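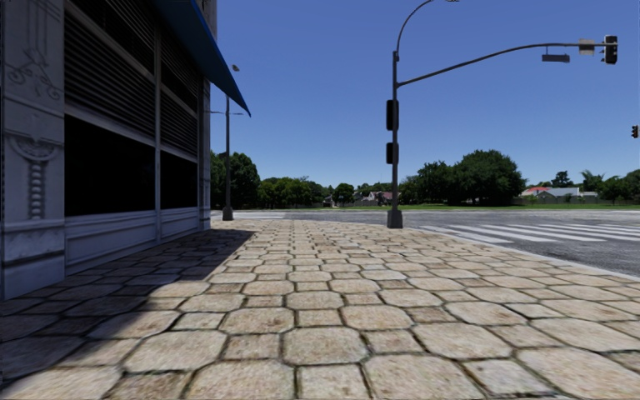

Street corner in the Kever simulator, sidewalk level, looking towards the crossing.

Projects > Sidewalk Rover > FAQ

27th March, by Brodie Baxter

What is the project?
A four-wheeled sidewalk rover, about knee high, built by five of us in a shared workshop. It is meant to follow a footpath to a corner, stop short of the curb and wait for instructions. The body is cut from plywood and the wheels came off a mobility scooter. We call the rover Trokia. Kever is the simulator we drive it in.

Who does what?
Thirumalai Warrier wrote the path-following code. Lutfa Sultana does the wiring and the battery box. Triin Urbonaitė looks after the simulator, and Ghislain Boychuk does the metalwork. I do the brakes and answer the mail.

Why use a simulator at all?
We only have the one rover, and a bad curb detection can put it on the road. In Kever it costs a restart. We also can't get everyone to the workshop on the same night, and the simulator runs on a laptop at home.

Why this corner?
It has most of what gave us trouble. The paving is a pattern of octagons and small squares with dark joints, and our first edge finder took the joints for curbs. The shadow of the building and its awning lies over the left side of the sidewalk, with a curved edge in one part and a point in another. The real curb is pale and runs off at an angle beside the signal pole, so the rover doesn't meet it square on.

How did you fix the joint problem?
The edge finder now ignores any dark line that has the same height on both sides. Height comes from the depth sensor, so paint and shadow drop out as well. Of 4,000 simulated approaches, 3,924 ended with the rover stopped behind the curb. Most of the others clipped the base of the signal pole, and Thirumalai is working on those.

Does it read traffic lights?
No. The corner has signals, but Trokia doesn't use them. It stops at every curb and a person walking with it presses a button to let it cross. We have no plans to change that.

Is the simulated street a real place?
No. Triin put it together from parts. Please don't write in with your guess.

What computer does it need?
Ours is a second-hand desktop with a mid-range graphics card. If yours is slow, turn off tree shadows first and leave building shadows on. The rover code itself runs on an Anix board, which draws very little power.

What motors and drivers are you using?
Two geared hub motors, one for each rear wheel, on a Hwang dual driver. The front wheels are free castors. Don't use the small plastic castors we had in the first version. They dropped into the gaps between pavers and stayed there.

What did it cost?
The parts came to $330, leaving out the batteries, which Lutfa already had. The wheels were the cheapest part and the depth sensor was the dearest.

How heavy is it?
54 kg with the batteries in. Two people should lift it, one at each end, by the frame and never by the sensor mast.

Has it been outside?
Only in the laneway behind the workshop, on a tether, with Ghislain holding the stop switch. The laneway is concrete and has no curb, so it tells us about the motors and brakes and not much else.

Can I get the files?
The frame drawings and wiring diagram are on the shelf by the drill press for members to copy. The code will go up once the signal pole fault is sorted. The street model is Triin's, so ask her.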